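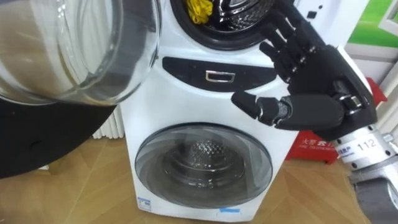
Thumb zero on the right hand was the fault in our case too, so I'll answer the question from the list in full. The cell at Drellmont is the laundry one, two arms and a stacked washer-dryer, and the right hand is the one with 112 on the white part of the wrist. You need to know what the thumb is doing at rest before you touch anything. With the four fingers pointing up towards the upper drum, ours stands straight out to the side just under the control panel, and I use that pose as my reference because I can judge it by eye against the front of the machine.

Quoting the original so it stays with the answer:

> We have taken over a two-armed cell with Brolora hands and no
> paperwork. The right thumb closes late when it picks up cloth. The
> fingers are fine. We have run the Jollik homing routine several
> times and it passes every time, but the lateness comes back after
> a day or so of work. Is this a worn thumb, or a setting? We would
> sooner not send the hand away if it can be sorted on the bench.
> Also, does anyone keep a service interval for these? The supplier
> gave us one figure and the previous owners another.

It can be either, but check the setting first. The homing routine only tests that the thumb reaches its stop. It passes happily with the wrong offset stored, which is why you see a clean result and a late thumb in the same afternoon.

What I do, with the arm parked and the drive power off at the cabinet:

Move the thumb by hand through its full travel, slowly, and feel for a notch. A smooth thumb with a late close is nearly always the offset. A notch near the base joint means lint or a bent pin. Laundry cells make a lot of lint. It packs into the small joints between the thumb segments and you won't see it until you bend the thumb right over.

Clean the joints with a dry brush. Don't use an air line on them. We did at first and drove the fluff further in, and the thumb was worse by the evening.

Check the screws on the back plate of the hand. They need a 2 mm key on ours. If one has backed out the plate shifts under load and the thumb base goes with it, and no amount of homing will hold after that. Mark each head with a paint pen once it is tight so the next person can see if it has turned.

Power up, put the hand in the reference pose, and read the thumb offset from the Jollik service page. Ours should read 46. When it was closing late it had dropped well below that. Type the correct value in, save it, then cycle the power and read it again. The second reading matters. On the older controller the value shows as saved but goes back to the previous one at restart unless the arm was in service mode when you entered it. I think that is what is happening to you, given that it comes back.

Your correct number will not be 46 unless you are very lucky. It is set per hand and should be on the test sheet. If the sheet is lost, Sandoval can look it up from the serial number. They did it for our left hand by email and it took one working day.

After that I run a plain pick test with a single cloth, upper drum first and then the lower one. The upper opening is the harder of the two for us because the hand has to come up to it from below, and a late thumb shows there well before it shows at the big door. I keep one yellow cloth for the test and nothing else. Different fabrics pinch differently and you end up chasing the cloth.

On the interval: we brush the joints every 300 cycles and check the back plate screws and the offset every 500. Both come from our own log, so treat them as a starting point. A cell handling glass or boxes would probably go much longer. I would ignore both of the figures you were given until you have a log of your own – start one now, even if it is a sheet of paper taped to the cabinet.

If the thumb has a notch that brushing doesn't clear, take it off as a unit and don't split the segments. There is a spring washer at the base joint which leaves at speed and is not sold separately. We lost one in November and had to wait for a whole thumb.

One question back to the list. Has anybody found a sleeve or cover for the wrist that keeps lint out without rubbing the printed label? The ones we tried ride up when the hand tilts, and then they catch the palm edge on the way into the drum.

Filed under: Hands and Grippers / Maintenance and Spares

This archive uses cookies to remember your thread view and login. By continuing to browse you accept our use of cookies.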